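Gripper version four is done, or done enough that I'm writing about it instead of sanding it at midnight!

If you missed the last post, I've been building a hand-held gripper in the shared workshop at Plernolberg. You squeeze it, two jaws close, and the camera on top records what your hand was up to. The plan is for the arm on my desk (Plarkura, don't ask, my niece named it) to learn from those recordings. Version three worked fine right up until you tried to pick up anything round, and then it was basically a very slow way of rolling a lemon onto the floor.

So the fingers got a complete redo. Each pad is now its own block held on with two screws, and I can swap one without taking the whole linkage apart (which I did 20 times on the old one, and I have the stripped screws to prove it). I also went for a grippier, matte facing on the inside of both pads. Hidayah Hartono talked me into going darker with everything too, and she was right, the green looks great.

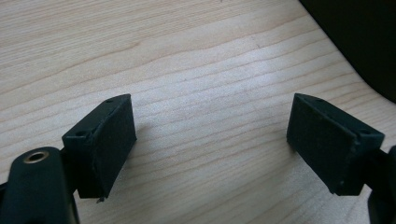

The opening is wider than before, and that was the part I fought with most. I kept shaving a little off the linkage, printing again, and finding out that now it wouldn't close square. Ridwan Khoo finally sat down with me on Monday and we redrew the pivot from scratch, and it took us one evening and a lot of crackers. I'd spent two weeks on it alone. Ugh.

Still on the list: the pads need a cleanup with a file, and the trigger spring is too stiff. After 200 squeezes my thumb was done for the day. I've ordered a softer one, and if it shows up before the weekend I'm going to try the lemon again. I'd like to get to 231 recordings before I let the arm have a go, only because that's how many fit on the card.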